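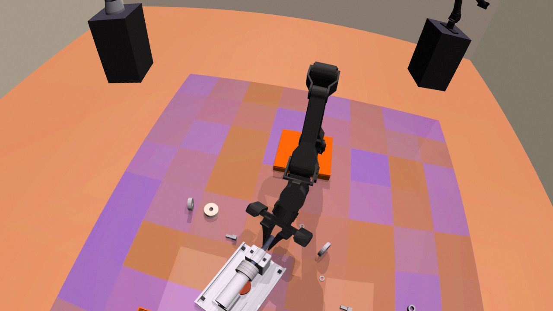 3월부터 드리타 디미트로프(Drita Dimitrov) 선생님 팀의 줄라노 프로젝트에 다시 합류했어요. 작년에 연구비 문제로 멈췄던 그 하천 이끼 연구요! 이번에는 베른몬트 쪽 연구실이 총괄을 맡고 우리는 시료 채취랑 분류만 하기로 했는데, 일이 줄어든 줄 알았더니 웬걸, 첫 달부터 시료가 400개나 쌓였습니다 ㅎㅎ

제일 힘든 건 역시 라벨이에요. 채취 지점이 9곳인데 팀마다 번호 붙이는 방식이 달라서, 아침 내내 엑셀 파일 두 개를 띄워 놓고 하나씩 맞춰 봤어요. 그로도프 상류 지점은 아예 이름이 두 가지로 적혀 있더라고요. 메일로 물어봤더니 둘 다 맞대요. (그럼 저는 뭘로 적나요...)

그래도 오랜만에 현미경 앞에 앉으니까 좋긴 좋네요. 물이끼 잎 세포는 볼 때마다 예뻐서 한참 들여다보다가 점심을 놓쳤어요. 오후 회의 땐 배에서 꼬르륵 소리가 나서 마이크를 껐고요.

다음 달엔 6명이 같이 현장에 나가요. 장화는 새로 사야 할 것 같은데 허벅지까지 오는 걸로 할지 그냥 무릎 장화로 버틸지 고민 중이에요. 써 보신 분 계시면 댓글 좀 부탁드려요~ 발 사이즈가 작아서 맞는 게 잘 없어요 ㅠㅠ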